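Unit 6: Battery aging and second use

Handout for the Fri 12 August session. Bring it with you, and bring your July worksheet as well.

A lithium-ion pack loses capacity in two ways. Cycle aging comes from charging and discharging. Calendar aging goes on whether the car is driven or not, and it speeds up when the pack is stored hot and full. Most data sheets give only the first. In the worksheet you used 2550 full cycles as the end-of-life figure for the Cunar cell. That figure assumes a steady cell temperature, so do not carry it over to a parked car in summer.

State of health (SOH) is present capacity divided by rated capacity, times 100. Keep it separate from state of charge. A worn pack can read full on the dashboard and still hold much less energy than it did when new.

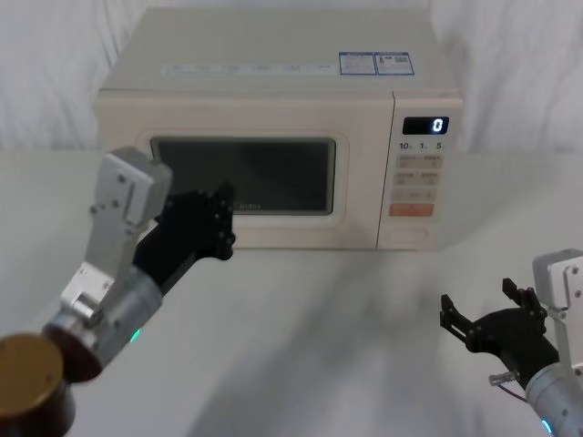 Once a pack no longer gives enough range, it may still be good for stationary storage, where weight matters less and the load is gentler. The usual steps are incoming inspection, capacity test, sorting by SOH and rebuilding into a rack. Sorting matters most – in a series string the weakest module sets the usable capacity.

Problem 2. A Sedent module was rated at 670 Wh when new and now delivers 536 Wh. Find the SOH. Then say whether you would place it in the same string as a module at 95 percent, and why.

Reading: Fu course pack, chapter on calendar aging. Skip the section on the Skuner charger, we will do that in lab.

Questions to Younes Benjelloun, after class or during office hours.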